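家务与车间作业自动化

家务与车间作业自动化，指以机器代替或辅助人完成家庭杂务及工厂手工工序的技术与实践。该领域通常讨论两类工作：一类在住宅内进行，如整理、洗涤、叠放衣物、收拾餐具；另一类在车间内进行，如取料、配料、插接、装箱和线束整理。两类工作场所不同，但对机器提出的要求相近，即物品种类多、摆放无定式、材料常有柔性，且单次作业的经济价值较低。

目录
1 概念与范围
2 发展沿革
3 家庭作业
4 车间作业
5 线束与小件的处理
6 评估方法
7 现状与争议
8 相关条目

概念与范围

广义的作业自动化包括洗衣机、洗碗机、传送带等专用设备。这类设备要求人先把物品放到规定位置，机器只承担其中一段过程。本条目所述以通用或半通用机械臂、移动平台为主，其任务由多个步骤组成，各步之间不由人重新摆放物品。

业内一般将作业分为结构化、半结构化和非结构化三级。结构化作业中，工件的位置、朝向和次序均已固定；半结构化作业中，工件种类已知，但在料盘内散放；非结构化作业中，种类、位置、遮挡关系均不确定。多数家务属于第三级，多数尚未自动化的车间手工工序属于第二级，少数介于两者之间。

“能否完成”一词在不同文献中含义不一。有的指在限定条件下完成过一次，有的指在无人看管时连续完成一个班次。两种说法之间差距很大，引用时应当注明。

发展沿革

早期工业机械臂用于焊接、喷涂和搬运，依靠示教点位重复运动，不对工件作判断。此后机器视觉进入车间，机械臂得以根据图像修正抓取位置，但仍以刚性工件为主。

家用领域最先普及的是地面清洁设备。其作业面平整，对象单一，失败后果轻，因而不能据此推断其他家务的难度。叠衣、铺床等作业虽有多次公开演示，进入家庭的产品数量有限，且多需使用者先将物品逐件送入。

近年的研究转向由示范学习动作。操作者以遥控方式完成作业，系统记录图像与动作，再据此训练控制模型。该方法降低了编写程序的工作量，把主要成本移到了示范数据的采集与整理上。

家庭作业

家庭作业的难点主要有以下几个方面。

物品方面，衣物、塑料袋、电线等柔性物体没有固定形状，抓起后形态即发生变化，难以预先规划。透明和反光物体会干扰深度测量。

环境方面，住宅通道窄，家具位置常有变动，儿童与宠物随时可能进入作业区。车间可用围栏隔离，住宅一般不能。

验收方面，家务缺少统一标准。同一堆毛巾，不同家庭对“叠好”的要求不同。Clultari 研究所的罗西奥·菲格罗亚（Rocío Figueroa）在一篇综述中主张，家务评测应由住户事先书面写明合格条件，再由第三方判定，以免事后放宽尺度。

菲格罗亚还将家务分为“可中断”与“不可中断”两种。收纳玩具做到一半停下，损失很小；端汤、熨烫做到一半停下，则可能造成伤害。她认为家用机器应首先承担前一种。

车间作业

车间中已高度自动化的是节拍固定、批量大的工序。尚由人工承担的多为批量小、换型频繁的工序，如按订单配料、为组件接线、把散放零件归入分格。此类工序工资成本不高，专用夹具的费用难以摊回，改造动力不足。

Postmont 工业园的 Wamus 装配厂自 2026 年 6 月起对手工配料工位进行试验，由该厂工艺主管乌列尔·阿拉尔孔（Uriel Alarcón）负责。试验选取 43 种零件，以 38 种计入正式统计，其余五种因供货中断而撤出。在 3,440 次取放中，刚性零件的表现明显好于带引线的零件。阿拉尔孔在内部报告中指出，失误多发生在取放之后的整理环节：零件已经放入目标位置，引线却搭在盘沿上，或压住相邻零件。

报告另记，工位由人工操作时，熟练工很少逐件取放，常一手拨开缠绕的引线，一手取件。双臂机械系统在原理上可以模仿这种配合，但两臂的时序和避让增加了控制难度。

线束与小件的处理

线束由多根导线及端子、连接器组成，是检验车间机器灵巧程度的常用对象。导线细软，受力后回弹，相互交叉时难以从图像中判断上下关系；端子和连接器体积小，夹持位置稍有偏差便会滑脱或转向。光滑料盘上的反光会进一步降低识别的可靠性。

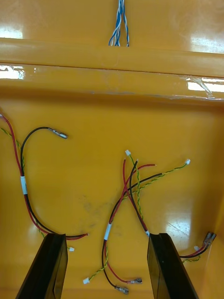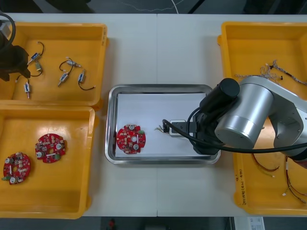

黄色塑料料盘中的线束；后一图另有红色圆形电路板、不锈钢托盘和两台机械臂。

从操作步骤看，整理线束至少包括识别端头、选择夹持点、分离、提起、转移和定向放置。其中分离一步最不稳定。若夹持点选在导线中段，提起后两端自由摆动，可能带起相邻的一束；若夹持点选在连接器上，位置较为确定，但对指尖宽度和闭合精度要求较高。实际方案多以连接器或标签处为夹持点，并限定提起的高度和速度。

夹爪形式也影响结果。平行两指夹爪结构简单，维护方便，适于夹取有平行侧面的小件，但指尖较厚时不易伸入密集的线束。薄指尖可以改善这一点，代价是刚度下降。吸盘对导线基本无效，对平整的板件则取决于表面是否留有足够的无元件区域。仿人手可以在手内调整物体姿态，但价格高，故障点多，目前在车间中少见。

电路板的取放难度一般低于线束。板件形状固定，边缘清楚，主要风险是夹持力落在元件上，或放下时与托盘边沿相碰。为减少划伤，有的工位在金属托盘内铺设纸张或软垫；铺垫物本身可能移动，须纳入视觉校正范围。

有意见认为，与其提高机器的灵巧程度，不如改变来料方式，例如要求供应商将线束逐条装入分格托盘。该做法在大批量生产中有效，在小批量生产中则把整理工作转移给了上游，总工时未必减少。特立尼达·奥坎波（Trinidad Ocampo）比较了两种方案，认为应以全链条工时计算，不宜只看末端工位。

评估方法

常用指标包括单次成功率、平均作业时间、人工介入间隔和损坏率。单次成功率最常被引用，也最易引起误解。一项由十个步骤组成的作业，即使每一步成功率达到百分之九十九，全程无失误的概率也只有约百分之九十。

乌鲁蒂亚（Urrutia）测试规程对此作了补充，要求同时报告以下内容：

受试物品是否在训练中出现过；
物品由谁摆放，摆放前是否知道系统的弱点；
失败后由系统自行恢复，还是由人复位；
连续运行的时长，以及期间更换夹爪或重新标定的次数。

规程规定每项作业连续进行 40 轮，中途不得更换软件版本。规程起草人哈维拉·卡拉斯科（Javiera Carrasco）说明，轮次过少时，个别顺利的结果会掩盖恢复能力的不足；轮次过多，则小型实验室难以承担。

对人工介入的记录也有不同做法。有的单位只记停机，有的单位将操作者伸手拨正零件同样计为一次介入。按前一种口径，成绩通常较好。规程采用后一种。

现状与争议

截至目前，对“机器能否承担杂务”的回答因作业而异。单一类别刚性物品的取放、码放和转运已可在车间稳定运行。散放零件的配料可以运行，但需要人员在近旁处理异常。线束的分离与插接多处于试验或小范围应用阶段。家庭中的综合整理尚无公认的可靠方案。

争议集中在三个问题上。

其一是通用机器与专用机器的取舍。支持通用机器者认为，家庭和小批量车间不可能为每项作业各置一台设备。反对者则指出，通用机器在任一单项上的速度都低于专用设备，使用者往往只需要其中两三项功能。

其二是速度。马格努斯·邓巴（Magnus Dunbar）认为，家庭作业可以在住户外出时进行，慢于人工并不构成障碍，可靠性才是首要条件。车间方面一般不接受这一看法，原因是下游工位须按节拍等待来料。

其三是劳动岗位。配料与接线工序的自动化在多数试验中表现为岗位内容变化，操作者由直接装配转为补料、复位和抽检。这类新工作是否比原有工作更轻，各厂调查结果不一。Wamus 的部分员工反映，看守设备期间注意力不能离开工位，疲劳感与手工操作相当，只是部位不同。

此外，示范数据的权属尚无一致规定。示范者的动作经验进入模型后，其所在单位、设备供应方与示范者本人之间应如何约定，现有合同文本多未涉及。

相关条目

工业机械臂
机器视觉
柔性物体操作
线束
遥操作
示范学习
人机协作

本条目最后修订于2026年7月。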